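Newsletter > Kitchens and Catering > Equipment

Saturday, December 28, 2024
By Siv Blomqvist

BEFORE YOU SIGN FOR THE SANDWICH ARM

Three members have asked me since May whether they should put a pick-and-place arm in next year's budget. All three had sat through the same Brindia presentation and come away with the same glossy folder. I've read the folder. It has plenty to say about labour and very little about what happens when the lettuce is wider than the bread.

My own view hasn't shifted much. An arm that moves wrapped food from a bench to a tray is a real machine and it does a real job, but the job is a small one, and the quote is written as though it were a big one. Brindia's payback figure assumes the arm is busy for a full shift. Most of our kitchens pack lunches for 2 hours, then the bench goes back to being a bench.

Gøran Moen at Stedano let me go through his costings, which was decent of him. The arm was the line everybody argued over. The lines that hurt were underneath it: the guarding, the stand, the electrician, spare finger pads, and 8 days of staff time for set-up and training that the supplier had left out altogether. He ended up 31 per cent over the figure his board had approved. He'd still buy it, he says, though he'd want the supplier to bring it in on hire first.
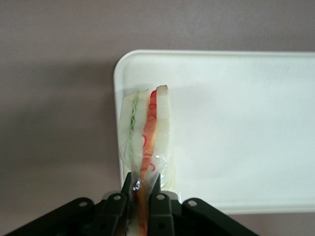

Should we budget for one gripper or several?
Budget for two sets of fingers at least, plus the time to swap and clean them. A set that suits a squared-off sandwich may do badly on a round roll, and most quotes price only one.

Wrapped goods are the kindest test you can give these things, so be wary of a demonstration that uses nothing else. Ask to see your own product, in your own film, at the end of a run as well as the start. Ask who pays for the crushed ones. When I put that to the Brindia rep I was told it was "a process question," and I've been in catering long enough to know whose budget process questions come out of.

Then there's the service contract. Bivgate's begins in the second year and covers call-outs on weekdays only, no good at all to a kitchen with a Saturday trade. Get the travel charge in writing. If you're more than a short drive from the city it could cost you more than the part.

My suggestion for the coming year is to put hire money in the operating budget and leave the capital line alone. If the arm earns its keep over a proper trial, you'll have your own numbers to show the board. If your supplier won't hire, I'd take that as an answer of a sort.

Quotes, good or bad, can be sent to me with the prices left in.

COMMENTS

Njål Midtbø
We were quoted with no guarding at all. Told we could "add it later". Didn't sign.

Gertraud Lüthi
A bit harsh, Siv. Ours does the dull end of the line and my staff are glad to be off it. Agree about the travel charge though, it was a shock.

Märta Hedlund
Does anyone know if Bivgate will do a weekend rate? I've emailed them twice.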